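Kistisance Project: Interim Report to the Avetti Fund
2022-01-15
Prepared by Mamta Semwal

Where we are

The short version is that we have a working population model for the meadow plantain, most of a field season's data, and one rain gauge fewer than we started with. The longer version follows, as the grant agreement requires.

In August we finished the second census of the Jallarus plots. Vy Đồng and Mohit Kushwaha tagged and measured 470 plants across 30 plots, which is what we promised you, and they did it in the week when the access road was being resurfaced, which we had not promised anybody.

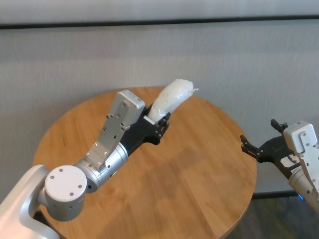

Survival between the first and second census was lower on the north slope than we had guessed in the proposal. Our guess was cheerful and based on a single wet year. We have now put the two slopes into the model separately, and the fit is much better for it.

The model

Tarık Taşdemir rewrote the growth and survival functions as a hierarchical Bayesian model. The old version took an afternoon to run and then complained. The new one runs overnight and complains less. The posterior for seedling survival is still wide enough to drive a truck through – we tagged plenty of adults and not nearly enough seedlings.

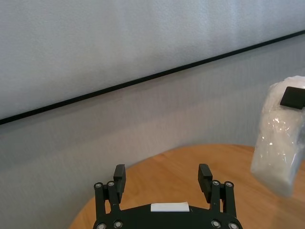
Yogesh Chauhan has suggested borrowing strength from the older Bhatia plots, where seedlings were counted every spring. The catch is that those records exist on paper, in three styles of handwriting, one of them mine. He has typed up 70 pages so far and has stopped asking me what the sevens are.

Money

We are underspent on travel and overspent on plant tags, which turn out to be popular with deer. We would like to move 2 percent of the budget from the first line to the second. The form is attached. 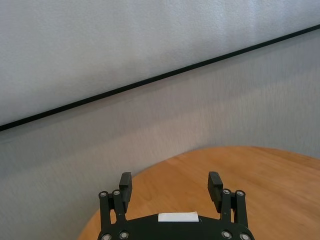

Next steps

Finish typing the Bhatia records (Yogesh).
Rerun the model with seedlings from both sites and send you the code (Tarık).
Recount the north slope before the grass gets tall (Vy and Mohit).
Buy a rain gauge and fasten it to something heavy.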